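Week 6 handout: notes on the Omura open day
Prepared by Huguette Li for the Saturday group

Read these before the seminar and bring your own notes from the visit. The hosts were generous with their time. That should not stop you from asking what was shown and what was only said.

The session we joined was about recording hand work with hand-held grippers, so that a robot can later be trained on it. Tane Trevaskis gave the talk. His slides quoted 2182 recordings for the Tuhiwai set, of which 337 had been thrown out. He did not say who decides that a recording is bad, or on what grounds. 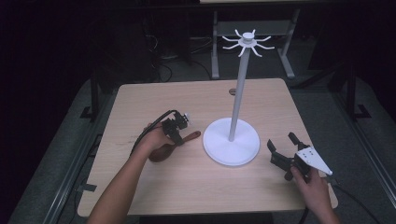 Does a large number of recordings show that the robot will work?
It shows that people have been busy. You would still need results from the trained robot, on objects and tables it was not trained on, with the failures counted.

Note the word "natural", which came up often in the talk. Working through a pair of jaws on a cable is a skill, and Merle Tipoki asked how long a new operator takes to learn it. She was told "not long". Write down answers like that exactly as given.

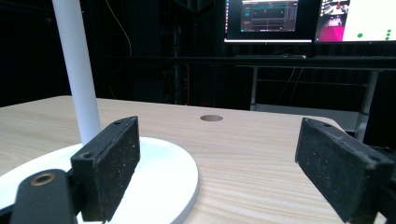

A second claim was that the method carries over to any kitchen. The only evidence offered was a chart from Brolmont, with no scale on the upright axis. Treat it as advertising until we see the table behind it.
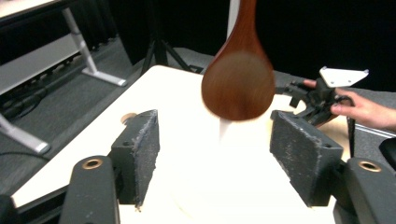 Liya Gidey has asked for the failure figures and will pass on whatever comes back.

For the seminar: pick one claim from the talk and write half a page on what test would make you drop it.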